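Folding Shirts for the Learning Set: Tips for Work on a Bed
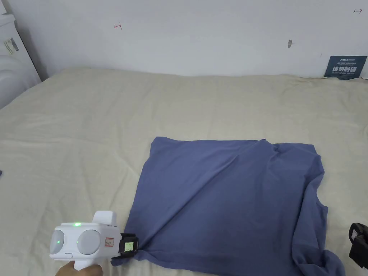

Taking the lower left corner of a T-shirt with the hand gripper.

Household tips, page for new collectors
Written by Drita Berisha, with additions from Damir Janevski

These tips are for people who record folding at home with hand grippers, so that a robot can later learn from the recordings. I folded laundry for many years before I started this work, and I thought it would be easy. It was not so easy. The gripper has only two jaws, and many things that my fingers do without thinking must be done in another way. I wrote down what helped me, and Damir added his notes where he had a different opinion.

Before you start

Choose a sheet in a plain light color and a shirt in a darker one. Blue, gray and green shirts are good on a beige or white sheet. A white shirt on a white sheet is difficult for everybody, and we leave those for the second month.

Pull the sheet so it lies well, but do not iron it. Small wrinkles are normal in a home, and the robot should know them. What you must remove are the big waves, where a jaw can catch the sheet together with the shirt.

The bed should be against a wall, or at least you should stand on one side only. In the first week I was walking around the bed to reach the far sleeve. Damir had to throw away the whole afternoon. Now I stay in one place, and if I cannot reach, I pull the shirt closer to me and this pulling is also part of the recording.

Turn on the room light even in daytime. Clouds change the color of the cloth very much between the first fold and the last.

Holding the gripper

Hold it from below, like you hold the handle of a heavy pan. Keep the wrist soft. If you press hard, the jaws go down into the mattress and they pick up the sheet.

Open the jaws before you come to the cloth, not above it. Come in low and from the side, put the lower jaw under the edge, then close. From straight above you usually get a small pinch of the top layer only, and the back of the shirt stays on the bed.

Look at the green light before every recording. Damir says look also at the small screen by the jaws, and he is right, but I forget it more often than I want to say.

Do not hurry. A fold which takes me two seconds by hand takes maybe 10 seconds with the gripper, and this is fine. Smooth and slow is more useful for the learning than quick with a jerk in the middle.

Laying out the shirt

Begin with the shirt not perfect. This was the most difficult for me to accept. My hands want to make it flat before the start, but when every shirt begins flat, the robot learns only flat shirts. One side can be bunched, a sleeve can lie folded over, there can be a long crease across the front. Throw the shirt on the bed, look at it, and start from there.

Then make it better in this order:

Take one lower corner and pull it away from the middle.
Take the other lower corner and hold it still while you pull the first one again.
Go to the sleeves, first the one which is more covered.
Finish at the shoulders.

A diagonal crease goes away best when you pull at both of its ends. If you pull only at one end, the crease moves to another place and you can follow it for a long time.

Do not use your free fingers for smoothing. I know it is tempting. If a finger touches the cloth, stop and mark the recording as bad.

Folding

For T-shirts we use the Orkotel fold, as it is written in the work sheet: sides to the middle, sleeves back, then bottom up to the collar in 2 folds. At home I fold in three parts, and my drawer is nicer for it, but in the recordings please keep to the sheet.

When both grippers hold the cloth, lift them together. If the left goes first, the shirt turns and the far edge falls over itself.

After each fold, open the jaws fully and move back the width of one hand before you go to the next place. A jaw that is half open takes the cloth with it.

When something goes wrong

If the corner slips out, take it again and continue. Keep this recording. Damir asks for these, and he told me that a set without mistakes makes a robot that stops at its first mistake.

If the shirt falls on the floor, stop. Do not keep it.

If the jaws hold the sheet, open them, shake lightly and take the corner again. One time is fine. If it happens three times in the same fold, begin a new recording.

Thin shirts stick to themselves, especially after the dryer. I hang them in the bathroom for a while, and then they open more easily. Damir does not believe in this, he only changes the shirt.

Care of the things

Wipe the jaws with a dry cloth when you change from dark shirts to light ones. Lint collects in the corners and the grip becomes weaker.

Wash the shirts without softener. They become too slippery with it.

Change the shirt after every five or six recordings, and turn some of them inside out. In May we made around 500 folds between the two of us, and too many of them were my same favorite gray shirt. Please be wiser with this than I was.

Put the grippers back on the charger with the jaws closed. If a label comes off, write a new one the same day with the same name on it.

Damir's note on pants: wait with them until your T-shirts go well. The legs are heavy and they slide off the side of the bed. He will write a separate page.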